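Ergonomía del puesto de trabajo – Apuntes de la unidad 2
Planos de trabajo horizontales: altura, alcance y acabado superficial
Profesora: Milagros Usuga
Versión del 13 de abril de 2021

1. Objeto de la unidad

La unidad trata el dimensionamiento de superficies horizontales destinadas a tareas manuales ligeras: clasificación, doblado, montaje de piezas pequeñas, escritura y revisión. Quedan fuera los puestos con carga pesada y los puestos con pantalla, que se estudian en las unidades siguientes. Se supone conocido el vocabulario antropométrico básico (percentil, altura de codo, alcance funcional).

2. Altura del plano

La referencia habitual es la altura de codo con el brazo caído y el antebrazo flexionado en ángulo recto. A partir de ella se corrige según la tarea:

Tarea de precisión: plano por encima del codo, con apoyo de antebrazo.
Tarea ligera: plano ligeramente por debajo del codo.
Tarea con aplicación de fuerza hacia abajo: plano claramente por debajo del codo.

Conviene no confundir la altura del plano con la altura de trabajo. La segunda incluye el espesor del objeto manipulado. Si se trabaja sobre una caja de 18 cm, el plano debe bajarse en esa misma medida para que las manos queden donde el cálculo las sitúa. El error es frecuente en los ejercicios de curso y se penaliza.

En puestos compartidos por varias personas se prefiere el plano regulable. Cuando no es posible, se dimensiona para la persona más alta y se compensa con tarima o asiento elevado para las demás, comprobando siempre el espacio libre para los muslos.

3. Zonas de alcance

Sobre el plano se trazan dos áreas por cada brazo. El área normal se obtiene con el brazo junto al tronco y el antebrazo en giro; el área máxima, con el brazo extendido desde el hombro. La intersección de las áreas normales izquierda y derecha define la zona bimanual, en la que deben situarse las operaciones repetidas.
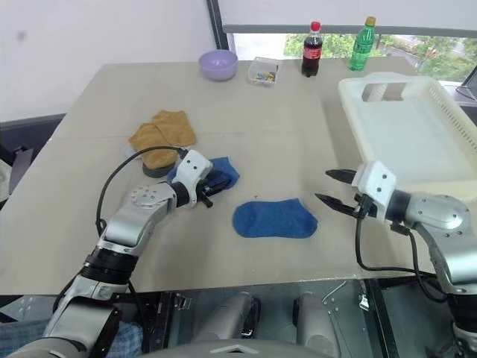
Fuera de la zona bimanual se colocan los elementos de uso ocasional, y en el área máxima solo aquellos que se toman pocas veces por turno. Un contenedor situado en el límite del área máxima obliga a inclinar el tronco cuando el objeto está en el fondo; la distancia debe medirse hasta el punto de agarre y no hasta el borde del recipiente.

El trazado se hace en planta, a escala, con el origen en el punto medio entre hombros. La separación entre abdomen y borde frontal se resta del alcance útil. En el ejercicio Grajales se da el fondo de la mesa y se pide comprobar si la fila posterior de bandejas queda dentro del área máxima para el percentil 5 femenino.

4. Borde frontal

El borde en arista viva concentra la presión sobre la cara anterior del antebrazo. Se recomienda un canto redondeado o achaflanado en toda la longitud de apoyo. Un borde recto facilita la alineación de piezas y plantillas; un borde con escotadura central acerca al usuario a la zona bimanual, pero reduce la superficie disponible y dificulta la unión de mesas en línea. La elección depende de la tarea dominante y debe justificarse en la memoria.

5. Acabado superficial

Interesan dos magnitudes: reflectancia y brillo. Una superficie muy clara bajo luz directa eleva la luminancia del fondo y reduce el contraste con los objetos claros; una muy oscura obliga a readaptar la vista en cada cambio de mirada. Se aconsejan tonos medios o claros de baja saturación y acabado mate.

Con una iluminancia de 1000 lux, propia de tareas de inspección fina, el acabado brillante queda descartado – el reflejo de la luminaria invade la zona bimanual en casi cualquier disposición. La corrección por giro de la luminaria solo se admite si el puesto tiene orientación fija.

6. Ejercicio de entrega

Se proporcionan las fichas de dos mesas ficticias de catálogo, Neveck y Stendora, para una tarea de clasificación textil de pie. Se pide:

a) Altura de trabajo y altura del plano para los percentiles 5 y 95.
b) Planta con áreas normales, áreas máximas y zona bimanual.
c) Posición de los contenedores de entrada y salida.
d) Propuesta de borde y acabado, con justificación.

La extensión máxima es de 15 páginas, planos incluidos. Las tablas antropométricas se toman del anexo Lidov; si se emplea otra fuente, debe citarse la población de referencia y la corrección aplicada por calzado.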